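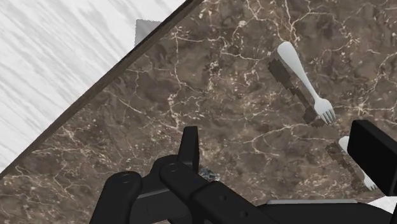

Hoi-yan Man

Notes for week 4: Licence and permit bonds

Welcome back, everyone, and thank you for bearing with the change of room. Last time we got rather carried away with fidelity cover (my fault, I do love a good embezzlement story!), so today we start with bonds that a trader must lodge before a licence is granted.

A bond has three parties. The principal is the trader, the obligee is the authority that asks for the bond, and the surety is the company that stands behind the promise. Take Cetberg, a small auction house wanting a licence in the borough of Pritbridge. Cetberg buys the bond, but the people protected are its customers – students mix this up every year, so do underline it.

If a claim is paid, the surety will ask Cetberg for the money back under the indemnity agreement. Please read clause 10 of the Zosta specimen wording before the seminar.
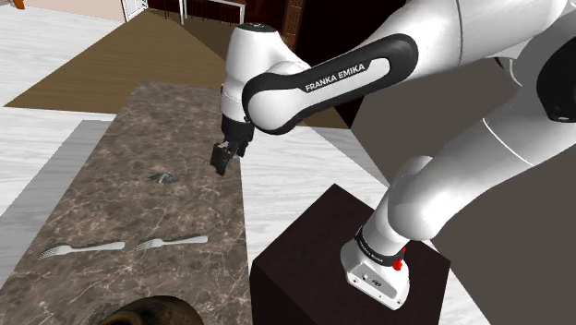
Premium and penal sum

The penal sum is the most the surety can be asked to pay. The premium is a small slice of it, so a premium of £200 might support a bond many times larger. Sedgwick, chapter 21, goes through the sums slowly and kindly.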